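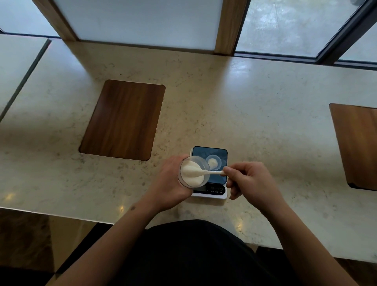

Is your flour all purpose or bread flour? Matters a lot for how much water you need, the other reply will depend on it.

Asked in July, by Stornmont

All purpose, sorry should of said. Question is my flatbreads keep coming out stiff like crackers. Recipe is 200 grams flour, 80 water, salt, spoon of oil. Dry pan, high heat. Cups gave me the same thing so I went to weighing. Still stiff. More oil? Lower heat?

We use cookies to improve your visit. Accept / Manage

Answer from Dramard

80 is way too low for 200 of flour. That's pasta dough almost. Go up to 120 and see how it feels, should be soft and a bit tacky. Let it sit under a towel, half an hour at least, then roll. Keep the heat high. Low heat dries them out, you want them off the pan fast. Stack in a towel right when they come off, the steam softens them.

Answer from Eze

more oil

Answer from Vastumo

Agree on the water. Also try it hot, not boiling but hot from the kettle after a few minutes. Makes a softer dough and it rolls out without springing back. I get 16 small ones out of a double batch, thin. Yogurt works too in place of some of teh water. Mine stay soft till next day in a zip bag, after that just toast them.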